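Notebook - Drulidgate feed parser, Saturday, July
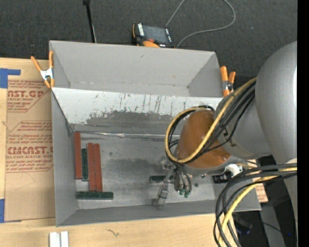

Gray metal bin on the tabletop, both compartments. Worn patch low on the divider.

Back on the Drulidgate problem this morning, with a big pot of coffee and the windows open - lovely. Siu-ming Siu wrote last night to say the desktop clock applet still freezes whenever the feed sends an empty timezone field, and I could finally get it to do the same on my machine (hooray!). It took 3 tries with the old Liapis build and then it hung every single time.

The trouble is in the retry loop, I'm fairly sure. It is meant to stop after 7 attempts, but the counter gets reset when the cache file is reread, so the log had grown to 3,000 lines before I killed it. I moved the counter outside the read and capped the log at 1,000 lines while I was in there.

Gerasimos Kourkoulas would like the fix carried over to the Prutent branch too, and I said I'd try, though the config paths are different there and I always forget which one wins.

To do: rebuild against Histen, clear the cache by hand first (Siu-ming, please do this on yours as well!), and ask Gerasimos whether he still needs the old date format.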